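Skip to content | Contents | Previous chapter | Next chapter | Index

Chapter 4
Setting Up and Looking After a Serving Cell

A serving cell is a small installation. It has one table, one two-armed robot, two beverage dispensers and a supply of glasses. Most of the faults you will meet in it come from coffee, milk and water getting into places where they were not expected, and from parts that have moved a little without being noticed.

The cell used throughout this chapter is the Mulon training cell at the Sullwood workshop. Fuseini Darko wrote its first service sheet, and Áine Doherty revised it in June after the hands were changed. The sheet has 17 entries. You will work through all of them by the end of Section 4.6, so keep a copy next to you.

Before you start, you should be able to do the following:

- put the arms into hold and release them again
- read a joint position from the pendant
- remove and refit a cable connector without twisting the cable

4.1 The working positions

Each dispenser stands over its own drip tray, and the two trays sit side by side on the tabletop. The trays are the reference for everything else. If a tray shifts, the taught glass position shifts with it, and the spout does not. Check the trays against the table marks at the start of each shift and again after cleaning.

The left arm works at the first dispenser. Its hand closes around the dark container above the spout while the drink runs into the glass. The right hand waits low, with the fingertips near the front edge of the tray. This is called the ready position. It keeps the second hand close to the glass but below the spout.

Two things matter when you teach the left hand. The fingers must wrap the container without pushing it sideways in its collar, and the thumb must stay out of the stream. Teach the grip with the dispenser empty first, then repeat it with a full container.
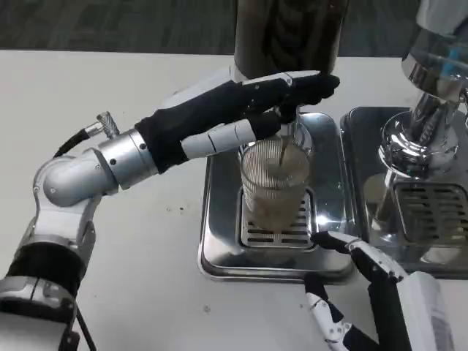
4.2 Gloves, wrist and cable

The fingers are covered in black fabric. The fabric gives a better hold on a glossy container, but it also soaks up whatever is spilled on it. Change the gloves every 600 pours, or sooner if they feel stiff. Never run the hand with one fresh glove and one old one — the grip force will differ from side to side.

The cable leaves the wrist at a knurled connector and curves back toward the upper arm. Turn the connector by hand only. Then move the elbow slowly through its full range and watch the curve. It should open and close freely. If it pulls straight at any point, stop and reset the slack.

Wipe the grates and trays last, so that drips from the gloves do not land on clean steel. Record the work under code 1008 in the cell log.

Exercise: put the cell in hold, check both trays against their marks, and write down any offset before you correct it.

Gyamfi Technical Readers, September 2018. All rights reserved. | Contact the editors | Back to top
3 comments | 12 shares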